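工单：Zemari 臂腕部深度相机间歇掉帧，更换夹爪后出现
项目：Tomoana 厨房台面取放对比
提交人：Begoñe Robles
处理人：Declan Lockyer
抄送：Noeline Pomare，Lindsay Goodwin
创建日期：10/10/18
优先级：中
状态：已关闭（遗留项见末尾）

问题描述（Begoñe Robles）

两种夹爪的对比测试做到后半段，腕部深度相机开始掉帧。A 组用平行二指夹爪，B 组用 Padside 的软垫自适应夹爪，机械臂、相机、控制器和上位机均未更换。A 组全部跑完没有出现过相机报错。换成 B 组以后，深度流隔一阵中断一次，彩色流有时跟着断，有时不断。中断后驱动节点自行重连，重连期间控制器拿不到点云，当前抓取按超时处理，记为失败。

B 组计划跑 16 个抓取位姿，其中 4 个出现过掉帧。这几个位姿的失败记录目前无法判断是夹爪的问题还是相机的问题，数据暂时不能用于对比。

报错内容摘录：

depth stream: frame timeout
device disconnected, retrying
device reconnected, stream restarted

已经试过的办法：重启驱动节点，无效。换上位机的另一个 USB 口，无效。把深度分辨率降一档，掉帧次数变少，没有消失。

请协助确认原因。对比报告要在 December 之前交给 Rivthorpe，B 组如需重跑请尽早通知。

回复 1（Declan Lockyer）

请补充以下信息：

掉帧时机械臂处于什么阶段，接近、闭合、抬起还是回零。
出问题的位姿里，末端关节角度是多少，与正常位姿有无明显差别。
换夹爪时有没有动过相机支架或线缆。
夹爪供电是否与相机走同一路。
完整的驱动日志和系统内核日志，时间段要覆盖至少一次掉帧。

另外，降低分辨率后有改善不能说明是带宽问题。接触不良时信号余量不足，数据量小的情况下出错概率同样会降低。先不要改分辨率，保持原始设置复现。

回复 2（Begoñe Robles）

逐项答复。

阶段：多数在接近段末尾，也就是腕部转到位、夹爪还没有闭合的时候。抬起段出现过，回零段没有。

角度：出问题的位姿，末端关节都转到了靠近正向限位的一侧。正常位姿都在中间范围。这一点提交工单时没有注意到，是对照关节记录才看出来的。

支架：动过。B 组夹爪的法兰比 A 组厚，相机按原位置安装时视野下沿会被夹爪指根挡住，所以把相机支架往外挪了一个孔位，倾角也重新调了。线缆没有更换，是原来那根，扎带重新扎过。

供电：不同路。夹爪由工具端口供电，相机由上位机 USB 供电。

日志已上传到工单附件目录。内核日志里每次掉帧都对应一次 USB 设备断开和重新枚举，没有看到过流提示。

回复 3（Declan Lockyer）

日志看过了。设备在总线上确实消失过，驱动层面的超时是结果。控制器侧的时间戳连续，可以排除控制器卡顿。

目前有三个方向，按排查成本从低到高：

一，线缆在腕部转到一侧时受拉，接头松动。
二，夹爪电机启动时的干扰耦合到 USB 线上。
三，相机本体接口损坏。

第二个方向与现象不太吻合。掉帧多数发生在闭合之前，这时夹爪电机没有动作。但 Padside 夹爪上电后会保持一个小电流，不能直接排除，需要断电对照。

请按以下步骤做，每步单独记录，不要同时改两个条件：

步骤 1：夹爪断电，机械臂空跑出问题的 4 个位姿，相机正常采集。
步骤 2：夹爪上电，机械臂停在中间位姿不动，反复开合夹爪，相机正常采集。
步骤 3：夹爪断电，机械臂停在中间位姿，用手轻推相机接头附近的线缆，观察流是否中断。
步骤 4：松开腕部扎带，给线缆留出余量，重复步骤 1。

步骤 3 操作前确认急停已按下，臂处于抱闸状态。

回复 4（Ebony Pirihi）

Begoñe 在整理 A 组数据，步骤由我执行。台面保持测试时的布置，没有清场，光照条件也没有改。窗户方向的背景过曝会影响深度质量，但只会造成空洞，不会造成断流，所以没有拉帘。

步骤 1 结果：夹爪断电，掉帧仍然出现，四个位姿里复现三个。
步骤 2 结果：夹爪反复开合，没有掉帧。
步骤 3 结果：轻推线缆，流中断一次，松手后自动恢复。再推一次，又中断。往相反方向推，不中断。

做步骤 4 之前先把腕部停在出问题的角度，从侧面检查了相机、支架和走线的相对位置。

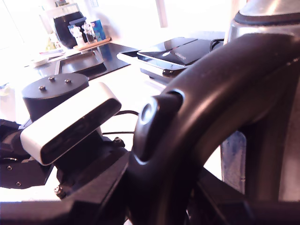

扎带松开以后，接头到第一个固定点之间的线可以自由弯曲，末端关节转到正向限位附近时不再绷直。重复步骤 1，四个位姿全部跑完，没有掉帧。把扎带按原来的位置扎回去，再跑，掉帧重新出现。来回切换过两轮，结果一致。

结论倾向于方向一。方向二由步骤 1 和步骤 2 排除。

回复 5（Declan Lockyer）

同意。相机往外挪了一个孔位，线缆固定点没有跟着挪，余量被支架位移吃掉了。中间位姿下看不出来，末端关节转到一侧时线被拉紧，接头侧向受力。

还需要确认接头本身有没有被拉坏。请换一根同规格的线，扎带仍按有问题的位置扎，跑同样的位姿。如果新线也掉帧，说明原线和接口大概率是好的，只是走线问题。如果新线不掉帧，原线应当报废。

回复 6（Ebony Pirihi）

换了新线，扎带按有问题的位置扎，仍然掉帧，次数比原线少。把扎带放松后，新线和原线都正常。

用原线在放松状态下连续采集了大约 7 小时，期间机械臂循环运行全部位姿，没有断开记录。

次数比原线少这一点怎么判断？两根线的接头松紧手感有差别，原线插拔过很多次。

回复 7（Declan Lockyer）

原线降级，留作台架静态调试用，不再上臂。相机接口暂时视为正常，如果后面在放松走线下再出现断开，再送修。

走线按下面的要求固定：

相机接头处使用带锁紧螺钉的线，接头不承受侧向力。
第一个固定点设在相机支架上，与相机同步移动，不要设在臂体外壳上。
支架到臂体之间留一段活动线，长度以末端关节转到两侧限位时都不绷直为准。
活动线不能长到垂进夹爪行程，也不能挂到台面上的物品。
固定后手动拖动机械臂走一遍两侧限位，检查线缆，再上电跑低速。

Lindsay，请把这几条加进换夹爪的检查表，放在手眼标定之前。

回复 8（Lindsay Goodwin）

已加。顺带问一句，B 组装相机时挪过支架、调过倾角，手眼标定有没有重做？检查表里有这一项，但 B 组的记录里这一栏是空的。

回复 9（Begoñe Robles）

重做过，标定文件的时间在 B 组第一次运行之前，是我漏填了表。文件已补到附件目录，重投影误差与 A 组相当。

但是 Ebony 换线和重新扎带时碰过支架，B 组重跑之前需要再标一次。

回复 10（Noeline Pomare）

关于对比数据怎么处理，意见如下。

A 组数据保留。A 组的相机位置与 B 组不同，视野和遮挡条件也不同，严格说两组不是单一变量。如果报告只比较抓取成功率，可以接受，但要在方法一节写明相机外参不同。如果要比较抓取位姿估计的误差，A 组必须在新相机位置下重跑。

B 组数据作废，全部重跑。只重跑掉帧的位姿不合适，其余位姿是在旧走线下完成的，日志里没有断开不代表没有丢单帧。驱动默认不记录单帧丢失，请把这个选项打开。

另外，超时和抓取失败要分成两个字段。现在控制器把拿不到点云也记成失败，夹爪的成绩会被相机拖低。

回复 11（Begoñe Robles）

收到。报告只比较成功率，A 组不重跑，方法一节会写明外参差异。Padside 夹爪的指根较宽，要避开遮挡就必须把相机外移，这一条会作为集成成本写进报告，与夹爪本身的抓取表现分开列。

控制器状态机已改，点云超时单独返回一个状态码，不计入失败，该次抓取自动重试一次，重试仍超时则停机等待人工处理。

回复 12（Ebony Pirihi）

换了带锁紧螺钉的线，固定点移到相机支架上，手眼标定重做完毕。B 组全部位姿重跑完成，没有 USB 断开，没有点云超时。单帧丢失记录已打开，出现过零星单帧丢失，都在上位机写盘期间，未影响抓取流程。

原先掉帧的几个位姿里，有一个仍然抓取失败，点云完整，原因是软垫接触到目标边缘后打滑。这属于夹爪数据，已按失败记录。

关闭说明（Declan Lockyer）

根因：更换夹爪后相机支架外移，线缆固定点未同步调整，末端关节转到正向一侧时接头侧向受拉，USB 设备断开。原线接头磨损使现象加重。

处理：更换带锁紧螺钉的线缆，固定点移至相机支架，留活动余量，重做手眼标定，B 组重跑。

遗留项：

写盘期间的单帧丢失，另开工单跟进，由我负责。
检查表新版由 Lindsay 发给 Rivthorpe 一侧确认。
备用的锁紧线库存不足，Begoñe 申请采购。

工单关闭。如在新走线下再次出现设备断开，请在本工单下回复并附内核日志，不要新建。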